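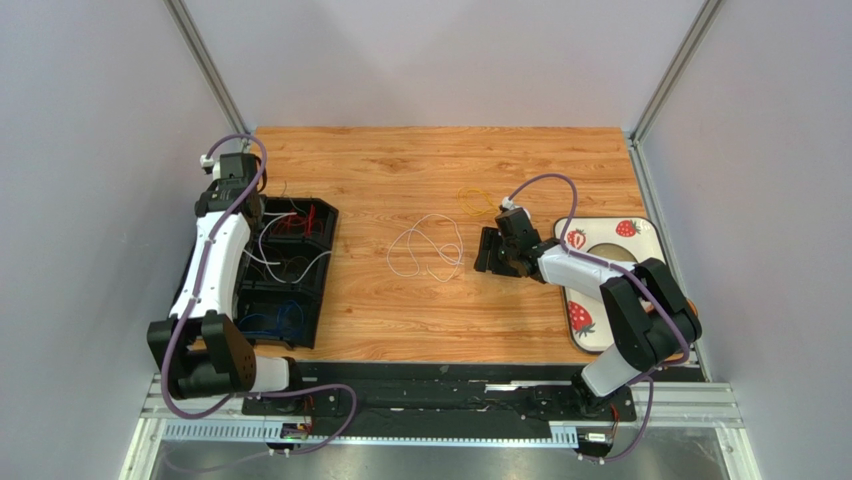 The Level at Girnby

The reservoir stood at 2,631 on Monday and 2,631 on Tuesday. Rhodri Humphreys entered both figures in the book and initialled them.

Oda Westerberg read the entries over the telephone from Boltby.

"You have had 31 millimetres of rain," she said. "The level should have moved."

"It hasn't."

"Check the float."

He checked the float. It rose and fell freely in its tube. He checked the staff gauge with a torch and wrote down what it read — 2,631 — and then walked the dam as far as the spillway, 800 paces, looking for wet ground. The grass was dry.

On Wednesday the level was 2,631. He sharpened the pencil and entered it. Under Remarks, where he had written nothing since April, he put: Water declines to rise. Then he rubbed out "declines" and wrote "has yet".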